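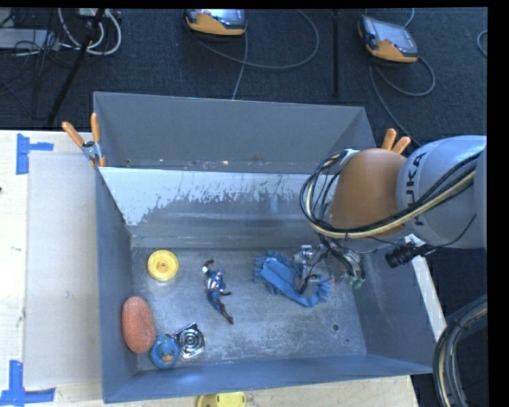

The bin had come with the house. It was gray sheet metal, with sloping sides and a floor worn pale where things had been dragged across it, and it had a round hole near one corner that let small things through. My mother used it for whatever she meant to deal with later.

She died in November. My sister took the papers and I took the bin.

I put it on the table in the back room, where the light was best, and left it alone for 12 days. I had other things to do. The phone company wanted a form. The bank wanted the same form, signed in a different place. A man from Saketti, the removal firm, called twice to ask whether the wardrobe came apart, and I told him both times that I didn't know.

When I did get to it, I started at the top. There was a blue thing lying at a slant in the bin, shaggy at the edges, and I took it for a scarf. I pulled it out and it was too short for a scarf. It was too thick for a dishcloth. One end was a bristly bunch and the other curled over on itself. I turned it around a few times and set it on the table.

I called my sister.

"Blue," she said. "Fringed?"

"All the way along."

"That's off the curtains at Clendance."

Clendance was the boarding house. My mother had run it before we were born, or before I was. My sister said she remembered it, though she would have been two. She said there had been long blue curtains in the dining room, and that the ties had hung on brass hooks, and that one of the guests used to stroke them while he waited for his soup.

"You can't remember that," I said.

"I remember the hook."

I looked at the blue thing again. It could have been a curtain tie. It had no loop at either end, but a loop could have come off.

"What else is in there?" she asked.

I told her I hadn't gone any farther. She said to call her back when I had.

I didn't call her back that night. I made eggs and ate them standing up, and then I went into the back room and took out the rest, one at a time. A candle stub. A key with a paper tag that said Brodum, in my mother's writing, and the number 126. An oven mitt with a burn on the thumb. A receipt from Hsueh, the tailor on the corner, for the taking in of one gray skirt. He had closed the shop years ago and it was a place for phone cases now.

The key bothered me. Brodum was the storage place out past the rail yard. We had gone through her bank statements line by line and there was no payment to any storage place. I drove out there the next morning.

The woman in the office looked at the tag and then at a binder. She said they had torn down that row. Everything over 100 was gone. People had been sent letters, she said, and most of them had come and gotten their things.

"Did she?" I asked.

The woman ran her finger down a page. "Cleared," she said. "Signed for."

She turned the binder so I could see. It was my mother's name in my mother's writing, small and slanting, with the line under it that she always put. There was a space for a list of what had been taken out. She had written: curtains, one pair, blue.

I asked if I could have a copy. The machine was slow to warm up, and we both stood there waiting for it. She asked if I wanted to leave the key, and I said no.

There had been no curtains in the house. My sister and I had emptied every closet – I had done the upstairs ones myself, with a flashlight. I sat in the car and went through the rooms again in my head, and then I called her and told her what the page said.

She was quiet for a while. I could hear her dishwasher.

"Did you look under the wardrobe?" she said.

"The Saketti people have the wardrobe."

"Then call them," she said, and I looked for the number.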